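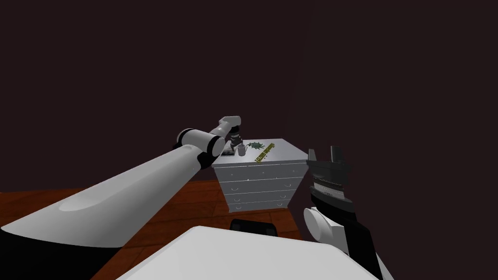 Halász

Television Scheduling, Unit 4: How a series gets a slot (and loses it)

Okay, welcome back everyone. Last time we got as far as the pilot, and a few of you asked what happens once the network says yes. So this week it's scheduling – my favorite part of the course, I'll admit it!

First, some terms you'll need for the reading.

Lead-in: the show that airs right before yours. A good one hands you viewers who haven't picked up the remote yet. Look at how much of that audience stays past the first ad break, too.

Hammock: a new or shaky show placed between two popular ones.

Stripping: running the same series at the same time every weekday. You see it mostly with reruns, soaps and game shows, and you need a big pile of episodes before you can do it.

Burn-off: airing the leftover episodes of a canceled show in a slot where it can't do much harm. Summer is full of these.

Now the case study. Willcombe is a small-town drama I made up my mind to love years ago, so bear with me. Prodia, the channel that carried it, ordered 12 episodes and opened them in October behind a very popular quiz show. The numbers were decent. Then the quiz show went on a break, Willcombe moved to 10 p.m. with a cooking repeat in front of it, and the audience slid every week until the finale.

Was it the slot or the show? I go back and forth (I really do, ask last year's group). The second half of the season is slower, and the subplot with the ferry goes on forever. But a 10 p.m. start is rough on a family drama.

For next week, please read the Wolon chapter on audience flow, skipping the section on radio. Then draw up one evening for a channel of your choice, 7 p.m. to 11 p.m., and put one brand-new drama in it. Write me up to 1000 words on why it sits where it does and what you'd move it to if it flopped. Real channels are fine, and so is one you've dreamed up.

Bring a printed copy – we'll swap grids and try to wreck each other's evenings.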